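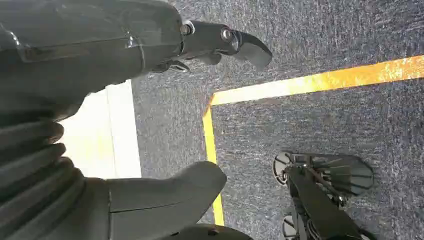 Ruth Chambi wrote in after the last installment of this series to say that we had made night shift work sound like a medical condition, and that after 15 years of it she would like a word. She got several. We spoke for most of an afternoon, with one break so she could let the dog out.

Chambi works nights at the Cormier bakery in Sernau, a town with one supermarket and two gas stations. She starts at ten in the evening and finishes at six. The bakery turns out sandwich bread and hamburger buns for stores across the county, and on a Thursday night before a holiday it can go through 3,000 pounds of flour.

"People ask how I can stand it," she said. "I ask them how they stand traffic."

She took the job when her son was in second grade. The day shift paid less and ended an hour after school let out, which would have meant paying a sitter. On nights she could be home to make his breakfast, walk him to the bus, and sleep until he came back. Her mother stayed over in the spare room. That arrangement lasted until he was old enough to be left alone, and by then she had stopped thinking about changing.

The sleep took longest to sort out. For the first year she went to bed as soon as the bus left and woke up at eleven in the morning, hungry and unable to drop off again. She tried a heavier dinner before work and a lighter one. She tried earplugs, which made her ears sore. What worked in the end was staying up. She now does her errands first, eats something at nine, and goes to bed at ten with a blanket nailed over the window.

"I bought proper blackout curtains once," she said. "They let light in at the sides. The blanket doesn't. It's an ugly brown thing and it's been up there since my son was in fourth grade."

She sleeps until five in the afternoon on a good day. On a bad day the neighbor mows, and she is up at two. She has asked him to mow later and he does, in most weeks.

We asked about weekends, a question that came up in many of the letters. Some night workers switch back to daytime hours on their days off. Chambi did that for years and says she spent every Monday feeling as if she had the flu. Now she goes only part of the way. On her nights off she stays up until three or so, reads or does laundry, and gets up at eleven. She misses Sunday mornings, but she can get to a family lunch.

"You have to decide which things you're going to miss," she said. "I miss church. I don't miss birthdays. My sister holds hers at four o'clock so I can come before work, and she complains about it every time."

The money is a plain matter to her. Nights at Cormier pay a premium on top of the regular rate, and last year hers came to $1,409 after taxes. She laughed when she read us the figure from her pay stub. "It bought tires and a water heater. Well, part of a water heater."

Lanying Meng, who supervises the same shift, joined us by phone for part of the conversation. She has 13 people on her crew and draws up the schedule herself. Her rule is that no one goes from a night shift to a day shift without two full days off between them. She had worked at a plant that didn't follow such a rule, and she remembers falling asleep at a red light on the way home.

"Somebody honked," Meng said. "I'd been sitting there through the green. After that I kept the window down all winter."

She moved the long break from two in the morning to three-thirty, when the crew is at its slowest. There were objections at first, mainly from those who liked to eat early. They now have a short break at one for that. Chambi brings rice and eggs and drinks her last coffee with it. Any later and she pays for it at bedtime.

Both women disagreed with our earlier suggestion that night workers should nap before every shift. Meng naps. Chambi can't, and says lying there trying only puts her in a bad mood.

Her son is grown now and drives a delivery truck on the early route, so on some mornings they pass each other in the bakery parking lot. She has been offered days twice. She said no both times, and she expects to say no again if they ask in March.

"I like coming home when it's getting light," she said. "The roads are empty and the radio's still playing the good stuff. Then I go buy my milk and there's no line."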